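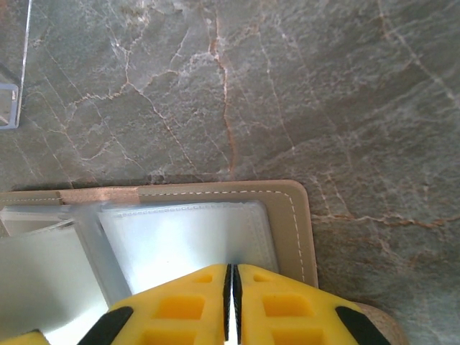 Rajitha Debnath asked whether the sealer has to go on again every year, and whether a kitchen top needs it more often than a vanity. The short answer is to go by the water test in step 2 and leave the calendar out of it. A top next to a sink may need a coat well before one in a hallway.

4. Sealing a polished stone top

This section covers Nakpan stone sealer on marble and similar polished stone. For honed or rough stone, see section 5. Do not use Nakpan on laminate, quartz composite, or painted surfaces.

You will need:
Nakpan sealer, one bottle
Limstead neutral cleaner, or another pH-neutral stone cleaner
Two lint-free cloths and a foam pad
Nitrile gloves
Masking tape

Before you start

1. Clear the top and wash it with the neutral cleaner. Rinse with plain water and dry with a cloth.

2. Put a spoonful of water on the stone in a spot that gets regular use. Wait 30 minutes and wipe it off. If the stone underneath has darkened, it needs sealing. If it looks the same as before, stop here and test again in a few months.

3. Let the top dry overnight. Stone that looks dry on the surface can still hold water, and sealer put over it may dry cloudy.

4. Tape off metal trim, wood edges, and the sink rim.

CAUTION: Open a window and keep the sealer away from flames, including pilot lights. Do not seal if the room is above 80 degrees F. The sealer will dry before it can soak in.

Applying the sealer

5. Put on gloves. Shake the bottle and pour a small amount onto the foam pad.

6. Try it on a hidden area first, such as the strip behind the faucet. Wait until it is dry and check the color. Some rust-colored veins turn slightly darker with sealer. This is permanent.

7. Work in sections about as wide as your shoulders. Spread a thin, even coat and overlap each section a little.

8. Leave the sealer on for 5 minutes. If a patch soaks in completely, add a little more to that patch.

9. Wipe off everything left on the surface with a dry cloth, then buff with the second cloth until there is no drag.

CAUTION: Never let sealer dry on polished stone. It leaves a sticky haze. If this happens, wet a cloth with fresh sealer, rub the haze until it loosens, and wipe dry right away.

10. Keep the top dry until the next day. Do not put back trays, bottles, or small appliances before then.

Notes

Sealer slows stains down. It does not protect marble from acid. Lemon juice, vinegar, wine, and many bathroom sprays will still leave dull marks, and resealing will not remove them. Deep marks need repolishing.

For a second coat, wait until the first is fully dry and repeat steps 7 to 9.

Lay used cloths flat outdoors to dry before throwing them away.

Replacement foam pads are sold as part 486.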